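Food retail, unit 4: range and the local shopper
Notes for the session, tutor Aksel Holst. Bring your own notes from unit 3, we carry straight on from shelf life.

Range first. Range = every line the shop agrees to keep in stock. Not the same as what's on the shelf today. A shop with 3791 lines on the system and gaps all down the chiller has a big range and poor availability. Two separate problems, please don't mix them up in the written task, half of last year's group did.

Width and depth.
Width – how many kinds of food. Bread, pulses, dairy, frozen, loose grains, baby.
Depth – how many choices inside one kind. 12 sorts of oat milk is deep. One sort of oat milk, one soya, one rice is shallow but does most people fine.
Small shops usually go wide and shallow. Specialist shops narrow and deep. Trouble starts when a small shop tries both, see Flatard below.

Case 1, Hellside. Wholefood shop, one site, end of a bus route. Most customers on foot or on the bus, so they buy what they can carry. 500 g bags of lentils outsell the big sacks all year. Manager (Spyros Begović) kept the big sacks on anyway for two cafes who collect by van. Is that range for the shop or range for trade? Discuss. I'd say trade and it should be costed seperately.

Case 2, Flatard. Bigger, car park, more passing trade. Added 25 new lines in June, mostly snacks and chilled ready meals, took nothing off. Shelf space the same. So every line got fewer facings, the fast sellers ran out by mid afternoon and the slow ones went out of date. Waste up, sales flat. Fix was dull: take the slow ones off, give the space back.

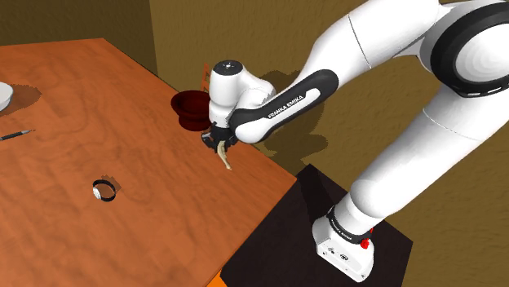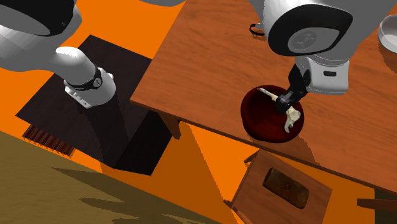
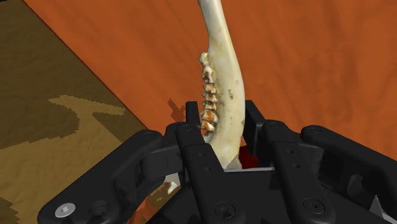 Own label v. brand. Kazmi is the supplier used in the worksheet, they pack the same chickpeas under their own name and for shops. Own label normally gives the better margin but you carry the blame if somthing is wrong with it. Customers bring it back to you, they don't write to the packer. Check who is named on the pack, and who holds the batch records.

Knowing the local shopper. Ways in:
– till data (what sold, says nothing about what people wanted and couldn't find)
– the request book by the till, old fashioned, still good
– what comes back or gets marked down
– standing on the shop floor at 5 pm with your ears open
Till data alone will always tell you to stock more of what you stock already. Important, comes up in the test.

Labels. "Natural" on its own is a weak word, ask what the maker means by it. "Organic" is different, there are rules and a certifier, so look for the certifier's code on the pack. Loose organic next to loose non-organic: separate scoops, clear signs, no topping up one bin from the other. Obvious, but it happens on busy days.

Delisting. Never on one bad month. Look at a full season if the line is seasonal (squash, soup mixes). Ask if a small number of people rely on it – gluten free flour might sell slowly but those shoppers do the whole weekly shop with you because you have it. Lose the flour, lose the basket.

For next time: read the Enilia worksheet, both sides. Pick one shelf in a shop near you, write down width, depth, any gaps, and one line you would take off. One page, no more. Say what would go in the space.

Contact: Aksel Holst, course office | Copyright course team, for class use only | Back to top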